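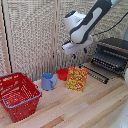
*Woven or knitted panels in beige, cream and gray, with the robot arm at upper right.*

# The Zistdale Ferry Dispute: audio set and booklet

I've been making radio about local history for a long time, and this is the one people keep writing to me about. So I finally put it all in a box! You get the full series on a USB stick, uncut, plus a printed booklet with the transcripts I like best.

The short version, if you missed the broadcasts: in the 1950s the county wanted to close the ferry between Zistdale and Brullholm and build a bridge upriver. Half the valley wanted it, half didn't, and the argument ran through three elections and at least one wedding. Lino Gentile worked the ferry then, and his daughter Rosario let me read his logbooks at her kitchen table (I stayed for two dinners). I use a lot of his entries on the recording – they're short, grumpy and wonderful.

**What you get**

- 14 episodes, including two that never aired
- A 60-page booklet
- My long talk with historian Katia Lo Presti, 70 minutes, on why small-town transport fights got so bitter after the war
- A fold-out copy of the 1956 ballot notice

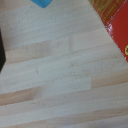
*Pale wood strips, close up.*

**Price:** $70, shipping included inside the US. Schools and libraries, write to me first and I'll send you the classroom version, with discussion notes by Primo Sanna.

**Sound:** Episodes 3 and 4 have some hiss. Those come from old reel tapes, and Italo Pace cleaned them up as far as he could without making everyone sound like they were underwater. I'd start with episode 2 if you only know the bridge side of the story.

**Files:** MP3 and WAV. The stick plugs into any regular USB port, and there's nothing to install.

The second pressing of the booklet came back from the printer in April 2022, with the Mazza family's names spelled right this time. If you bought the first one, email me and I'll mail you the correction sheet – no charge.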